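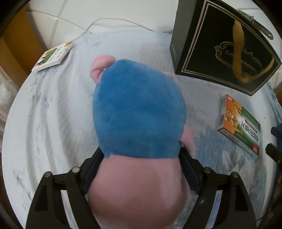

Plush toy and boxes on a bedsheet, bedroom tidying

Bedroom tidying assistants wanted, part time
Enriquez Home Sorting, Pemus office
Posted March 2020

We are looking for part-time assistants who can help our customers to put their bedrooms in order. Most of our customers are families who move to a smaller home, or older people whose closets became too full. The work is calm and mostly indoors, but it asks for patience and a good eye for small things.

What you will do

In almost every home we begin at the bed. Everything from one shelf or one drawer is put on a clean sheet, so that the customer can see it all together and decide. It can be a soft toy, a gift box with a cup and saucer, a medicine box, old letters, chargers, single socks. You sort these things into four groups: stays in the room, goes to another room, goes to a new owner, goes out.

You will also
- fold bed linen and clothes in the way the customer likes
- pack gift sets and other breakable things in paper and write on the carton what is inside
- put all medicine apart in the white tray and show it to the customer. We do not throw away any medicine ourselves, also when the date is over
- brush plush toys and put them in cotton bags, not in plastic
- fill in the room sheet at the end of each visit

Please keep gift boxes together with their ribbons. Many customers want to give the box further, and a box without its ribbon is difficult to give.

Who we are looking for

You are 18 or older and you can lift a carton of 26 pounds. You can read and write English well enough for the labels. A second language is very welcome, because many boxes in the homes of our customers have text in Chinese, Spanish or Portuguese and it saves time if somebody in the team can read it. Experience in housekeeping, in a store or in a laundry is good but we do not require it.

You do not need to have a car. Our team van starts from Fliltidero Street and brings everybody to the address and back.

What is not allowed is to give advice about what a person should keep. It can happen that a customer thinks twenty minutes over one toy - then we wait, or we continue with the next shelf.

Hours and pay

Two or three visits in a week, each of four hours, with a paid break. The first two visits are training and they are paid the same. Pay is by the hour and is told to you at the first phone call. We give gloves, apron, labels and tape. The contract goes until the end of November and can be made longer if both sides are satisfied.

How to apply

Write a short letter (one page is enough) and tell us which days you are free and which languages you read. A photo is not necessary. Bring or send it to Enriquez Home Sorting, Fornis Building, room 1023, Pemus. Please write the job number 2504 on the envelope. We answer every letter, but it can take up to two weeks.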